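Gandmont Opens Its Doors, With Fewer Promises Than Usual

22 Oct 2024

GANDMONT. Ustum will hold an open day at its Gandmont shop for laundry operators who have heard plenty about robots and would like to watch one handle a crumpled towel. The two-arm station on show is called Ava. Its job is sorting microfiber cloths.

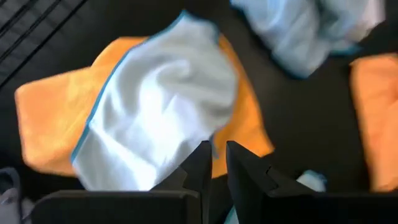
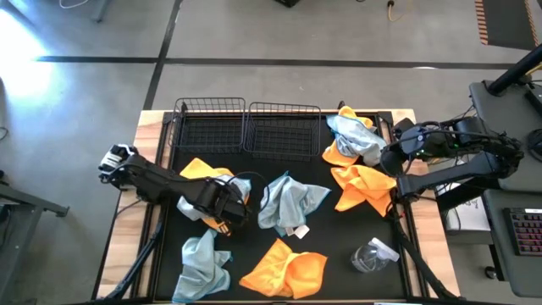 Orange and light blue cloths at the Ava station, Gandmont.

Visitors should know what they are coming to see. Ava is not for sale. Ustum has no speed figure that it is ready to defend, and a person folding towels for a living has little to fear from it this year. Cloth bunches and hides its own corners. A good run on one pile says little about the next, and we would ask guests to be wary of any vendor, ourselves included, who shows only the good runs.

Sessions last 20 minutes and will not be edited, sped up or restarted for the audience. Guests may bring their own cloths. Tremblay, which runs a linen service and has doubted the project since May, has agreed to send 300 used ones. We do not know how Ava will do with them.

Admission is free. Places are limited to 186 and must be booked ahead through the Ustum front office. Closed shoes are required on the shop floor. Results from the day, failed picks included, will be posted on the Ustum website.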